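Norlow School District
Teacher Residency Program: Spring Progress Report to the Solberg Fund

Summary

The residency program is in the second year of its three-year grant. All 11 residents who started in August are still in their placements, and nine of them have passed the state content exam. The other two will retake it in June. Spending is on budget except for substitute coverage, which is explained below.

Placements

Residents are working in four buildings this year: Norlow Elementary, Norlow Middle, Wirnar Elementary and Wirnar High School. Each resident spends four days a week in a mentor teacher's classroom and one day in coursework. In the fall, residents taught one lesson a day with the mentor present. Since January they have planned and taught at least half of the school day.

One resident moved from Wirnar Elementary to Norlow Middle in February. She had asked to work with older students, and a sixth grade math mentor was available. The change went smoothly, though it cost her two weeks of lead teaching time. We have added those weeks to the end of her placement.

The high school science placement is the one we worried about last year. The mentor carries three different preps, and we thought that would be too much for a beginner. We asked the resident to take only the ninth grade sections until March and then add one section of chemistry. That has worked, and we plan to set up the placement the same way next year.

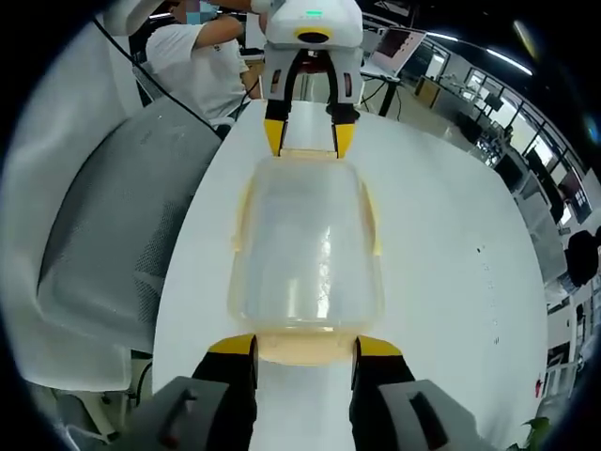
Coursework

Coursework is taught at the Vundine Center in the late afternoon, from 3:30 to 6:30. Residents have finished the units on classroom management, early reading and assessment. The special education unit began late when the instructor's contract was held up, and it will now run into the first part of June. The grant does not need to cover any extra cost for this.

In the midyear survey, residents rated the assessment unit lowest. The main complaint was that the sample tests did not match what the district uses. We have replaced them with the district's own unit tests – with student names removed – and will ask again in the final survey.

Mentor support

Mentors receive a stipend and meet as a group once a month. Attendance has been good at the elementary level and weaker at the high school, where the meetings conflict with coaching. We moved the April meeting to 7:00 a.m. and all of the high school mentors came.

Each resident is to have 50 hours of documented feedback talks with a mentor by the end of the year. Seven residents have already reached that mark. The remaining four are on pace.

Budget

We have spent 75 percent of this year's award. Substitute coverage is over its line, mainly from mentor release days in the fall. We would like to move up to $200 per resident from the travel line to cover it. A written request is attached.

Next steps

Principals will send us their expected openings by the end of May. Residents who complete the program will interview for those positions first. Applications for next year's group are open now, and we are looking in particular for candidates in math and Spanish – the two areas where Norlow has had long-term substitutes this year.

The final report will include licensing results, hiring numbers and both resident surveys.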